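**Small cabinet for caps: smart or silly?**

**skestunport_sal** · October 25, 2022
Caps have been living on my door hooks and sliding off nightly. I've moved them into a little dark gray cabinet, one upper shelf plus the base. The side panels have holes for shelf pins, so in theory I can squeeze in another level. In theory I can also stop buying caps.

My rule so far is to fold the white ones with the crown bent forward.
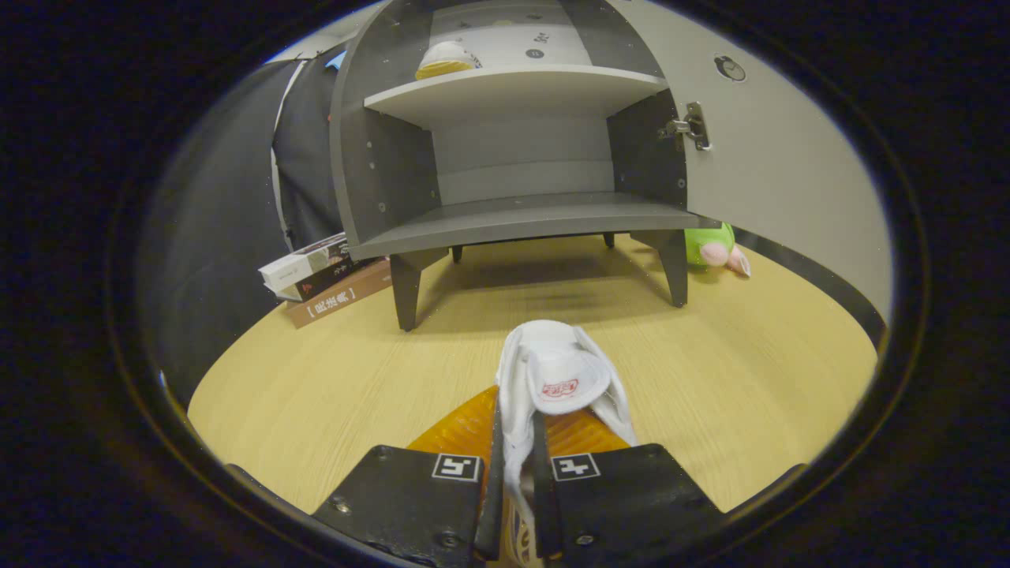

**wubshet46** Folding the crown is how you get a crease that outlives you. Nest them or hang them.

**skestunport_sal** Nesting needs height. My shelf has opinions about height.

**avdenattic** Move the shelf, then? I folded mine all last December and they popped back fine. Soft caps don't care.

**wubshet46** Mine cared. I paid 30 bucks for that cap.

**terilthorpe_tam** Does the door have a lock? Who's stealing caps?

**skestunport_sal** It does, and you haven't met my family.

**avdenattic** Put the books in there and wear the caps. Solved.

**wubshet46** Still creased, though.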